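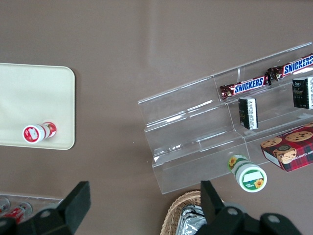 # Le dernier mètre avant la caisse

À Rusenwood, la supérette de Visitación Calvo ferme à vingt heures. À vingt heures cinq, elle baisse la moitié des lumières et commence par le comptoir. Elle vide les présentoirs, essuie, remet tout en place. Le reste du magasin attendra le matin.

« Les gens croient que je gagne ma vie avec le lait et le pain », dit-elle. « Le pain, je le vends presque au prix où je l'achète. Le comptoir paie l'électricité. »

Son commerce occupe le rez-de-chaussée d'une ancienne mercerie, à deux rues de la gare. Elle l'a repris il y a neuf ans, avec un bail, un congélateur en panne et un stock de cartes postales que personne ne voulait racheter. Les cartes sont toujours là, au fond, près des ampoules.

Dans le métier, on appelle « zone chaude » la surface qui entoure la caisse. Le client y passe forcément, il y attend, il a déjà son portefeuille à la main. Les barres chocolatées, les chewing-gums, les piles et les briquets s'y vendent mieux que partout ailleurs. Un Snickers rangé au milieu du rayon confiserie peut y rester des semaines. Le même, à hauteur de main, part dans la journée.

Clive Gosling a passé une bonne partie de sa carrière à étudier ces quelques décimètres carrés. Anglais installé à Drumwood, il a été représentant en biscuits, puis chef de secteur, avant de se mettre à son compte. Il conseille aujourd'hui des petits commerces, presque tous indépendants. Il facture 125 euros la visite et refuse les chaînes, qui ont leurs propres services et, selon lui, leurs propres certitudes.

Sa méthode commence par une heure sans rien dire. Il s'assied quelque part, regarde les clients entrer et note où se posent leurs mains. Il s'intéresse peu aux regards, trop difficiles à suivre. « Une main qui se tend puis se retire, c'est une vente perdue. Il faut comprendre pourquoi elle s'est retirée. »

Les raisons sont souvent banales. Le produit est trop bas, ou coincé derrière un autre. Le prix est absent. La pile est si bien rangée que l'on n'ose pas la défaire. Gosling conseille à ses clients de retirer un article de chaque rangée le matin, pour que l'étalage ait l'air entamé. Visitación Calvo le fait depuis trois ans — elle mange parfois l'article en question.

## Une affaire de gradins

Le mobilier de comptoir a sa propre histoire. Les épiceries du début du siècle dernier utilisaient des bocaux de verre, que le marchand ouvrait lui-même. Le client désignait, le commerçant servait. Avec le libre-service, il a fallu des supports que chacun puisse atteindre, et l'on a vu apparaître des paniers en fil métallique, puis des boîtes en carton fournies par les fabricants. Le plastique transparent est venu ensuite. Il se nettoie d'un coup de chiffon et laisse voir l'emballage.

À Fahy, l'atelier Prollora fabrique de petits présentoirs à gradins depuis deux générations. Les plaques y arrivent sous film, sont découpées, pliées à chaud et collées. Le modèle le plus demandé compte trois niveaux. Au-delà, explique-t-on à l'atelier, le client ne voit plus le vendeur, et le vendeur n'aime pas cela. L'entreprise en a livré près de 900 l'an dernier, surtout à des buralistes, des pharmacies et des boulangeries.

Le catalogue comprend 256 références, dont beaucoup ne se distinguent que par la profondeur des marches. Cette mesure fait l'objet de longues discussions. Une marche trop étroite fait tomber les articles longs, une marche trop profonde donne une impression de vide dès que deux clients sont passés. Les confiseurs changent le format de leurs barres sans prévenir, et il faut alors reprendre les gabarits.

Le principal ennemi du présentoir reste la rayure. Les produits à base d'alcool ternissent certaines matières, les éponges abrasives les abîment toutes. Prollora glisse une notice d'entretien dans chaque carton : eau tiède, savon doux, chiffon de coton. Visitación Calvo reconnaît n'avoir jamais lu la sienne. Elle utilise du liquide vaisselle et n'a pas eu à s'en plaindre.

## Ce que l'on ne met plus

Toutes les caisses ne se remplissent pas de sucre. Des parents se plaignent, certains élus aussi, et plusieurs commerçants de Rusenwood ont essayé les fruits secs, les compotes à boire ou les graines salées. Les résultats sont inégaux. Près de l'école, les compotes se vendent bien à partir de seize heures trente. Près de la gare, elles périment.

Gosling ne prend pas parti. Il recommande simplement de séparer les deux offres, les confiseries d'un côté et le reste de l'autre, pour que le client ne se sente pas jugé au moment de payer. Il déconseille en revanche de multiplier les produits. Passé un certain encombrement, dit-il, on ne trouve plus où poser ses pièces, et les gens cessent de regarder.

Chez Visitación Calvo, les chewing-gums ont reculé les premiers. Elle l'attribue au téléphone. Pendant l'attente, les clients lisent leurs messages et ne lèvent la tête qu'au moment du montant. Le paiement sans contact a encore raccourci l'arrêt. Autrefois, on cherchait sa monnaie, on en avait un peu trop, on prenait une barre pour faire le compte rond.

Elle a donc déplacé le terminal de paiement. Il se trouvait à droite, près de la vitre. Il est maintenant à gauche, du côté des chocolats, et le client doit tourner la tête pour s'en servir. Les ventes ont un peu remonté depuis avril. Gosling, venu un mardi matin, a trouvé l'idée bonne et le câble trop court.

Elle a commandé une rallonge.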